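Can a robot do my chores yet?
Common questions, answered by the Pluvport home robotics desk
Last reviewed 15 December 2020

Is there a robot that can tidy a whole house?
No. There are robots that vacuum, robots that mop and robots that mow. General tidying, where the machine has to decide what a thing is and where it goes, is still lab work.

Which chores are closest?
Moving solid objects that keep their shape. Cups, boxes, cans and blocks can be picked up fairly reliably by a two-finger gripper if the lighting is decent and nothing is piled on top.

Which ones are furthest off?
Anything soft, thin or tangled. Laundry is the one people ask us for most. Cords, necklaces and shoelaces are just as hard, and they get less attention.

Why is hanging up a necklace difficult?
A chain has no fixed shape. Pull on one link and the rest goes somewhere you didn't plan. The arm has to find a loose part, lift it clear, hold a loop open and set it over a hook not much thicker than the chain. Shiny metal also confuses depth sensors, and pale stone patterns underneath make thin links harder to pick out. 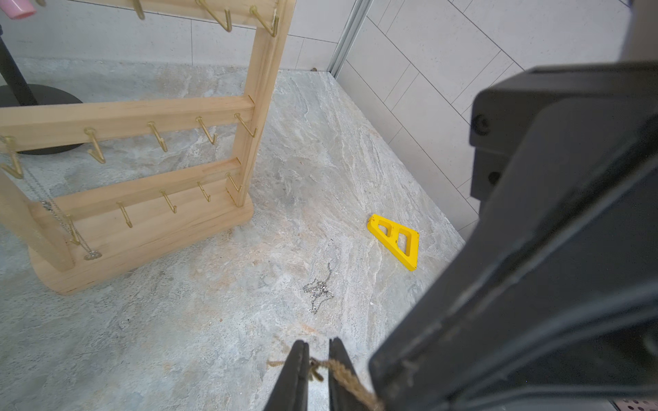 Wooden jewelry stand with brass-colored hooks, some chains hung at the left and another in a heap on the floor.

How often does it work?
It depends on who is counting. Celina Kwiatkowski, who keeps our test log, ran 134 tries at hanging a single chain in October. The arm managed 54 with no help. We count a try as failed if the chain slips off within 9 seconds.

Are factories further along?
Yes, for fixed jobs. A part that arrives in the same place every time is easy work, and arms have done it for decades. Sorting mixed parts from a bin is possible but slower. Wire harnesses and other floppy parts are still mostly done by hand.

Would a better gripper fix this?
Partly. Softer fingertips help with thin items – so does a camera close to the fingers. Most of our failures come from bad guesses about where the chain will go, and new fingers don't change that.

Can I buy one of these arms for my home?
We don't sell them. Small arms are on the market, but you would have to program the chore yourself and stay nearby while it runs.

Who do I ask if my question isn't listed?
Write to Bartosz Piątek through the contact form. Replies can take a week or more.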